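**Bench Skills, handout 4: racks, tubes and what a cap color really tells you**
Notes by Adoración Salcedo, revised Jul 3, 2022

Read this before the practical. Most of it will sound too simple to need writing down. I thought so too, until I marked 56 notebooks in January and found that in 19 of them the tube positions could not be matched to the results table. The chemistry was mostly fine. I couldn't tell which tube it belonged to.

**1. The rack is not a record**

Older course notes from Trivimdale (the ones Valeriano Zabala wrote, still going around as photocopies) say that a well-ordered rack "documents itself." I have never seen this happen. A rack documents where the tubes are right now. Take one out, put it back a hole to the left, and the rack looks just as confident as before.

Write the position map first, on paper, then load. Rows get letters, columns get numbers, and one corner of the rack gets a piece of tape so that A1 stays A1 when somebody turns the thing around. If your rack has no tape, assume it has been turned.
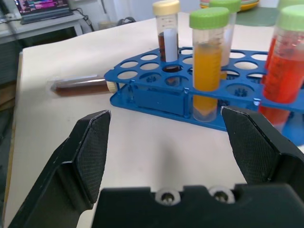 Tiered racks have a separate problem. A tube has to pass through the top hole and settle properly in the tier below. Conical bottoms and round bottoms don't behave the same way, and a hole that suits one may hold the other badly. The catalogs like the word "universal." Clikumeck uses it for a rack we tried last year, and I would want to see that with a full set of mixed tubes before I believed it. Test the fit yourself: load one tube of each type, touch the cap lightly, see whether it leans.

**2. Cap colors**

Students trust cap colors far more than they should. There are real color conventions for blood collection tubes, and they are useful within that system. They do not carry over to general screw-cap tubes, where the color often means only that this was the bag somebody opened.

So:

- Do not write "green tube" in your notebook. Write the position and the sample code.
- Do not swap caps between tubes, even for a minute.
- If your group wants to use color as a code, write the code down before loading. A code made up afterwards is a guess.
- Label the body of the tube. Caps come off.

Ramiro Valcárcel disagrees with me on the second point and thinks clean caps of the same size may be swapped before filling. Before filling, fine. I have yet to meet a group that stopped there.

**3. The color of the liquid**

Same warning. Red, orange and yellow are descriptions and nothing more. Two red liquids can be two dilutions of one dye or two unrelated things. If the color matters to your result, use the spectrophotometer. If it doesn't, leave it out of the discussion section.

The printed scale on a tube deserves some suspicion too. It is good enough for "about half full." For a volume you intend to calculate with, use a pipette, and note which one.

**4. Moving a loaded rack**

The usual advice is to keep it level, and the usual practice is to lift one end first. Any tilt matters more when the tubes are open, or when they stand in wide holes and can shift. The Zirnham safety sheet says a capped tube is a safe tube. I'd say a capped tube is a tube whose cap you haven't checked yet – so check it, every one, before the rack leaves the bench. 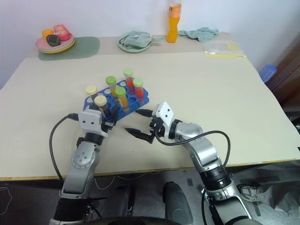 *Fig. 2. Six capped tubes in a blue rack, the rack held slightly tilted.*

Spread the load if you can. Tubes crowded at one end make a light rack awkward to carry. Record the new positions if you move anything to even it out, which brings us back to section 1.

**5. For the practical**

Bring your position map already drawn. The exercise takes 40 minutes, and last time a good part of that went on hunting for rulers. Estíbaliz Arrieta will have spare tape in the Miranda room. You will load a rack from your map, pass it to the next bench, and then reconstruct their map from the rack alone.

Write down how sure you are of each position before you look at the answer. In the January session the average confidence was high and 71 percent of the positions were right. Casimiro Collado thinks that is a decent score. If these were patient samples I doubt he would say so.

Hand in both maps, the confidence column and one paragraph on where the first mistake came in. Pencil is fine. Corrections should be crossed out once and left readable.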